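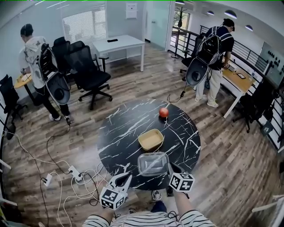
Week 4: Why small tables make us talk

Last time we got stuck on the floor plan from the Hultedholm reading, so I'm picking up at page 71. Dewulf's point is that a round table has no head, and I mostly buy it — though I've sat at round tables where one person ran the whole meal!

What he skips is size. Once a table gets too wide, you stop talking across it and only talk to your neighbors. Roos Verhoeven's café study (131 visits, bless her) is much better on this, and her chapter is short, so please read all of it.

For next class, pick a table you use a lot and sketch who sits where over 2 meals. Stick figures are fine. I don't grade drawing, and mine are terrible anyway.

Bring the sketch on paper. Teun Brouwer has the spare copies of the Verhoeven chapter if yours is missing the last page.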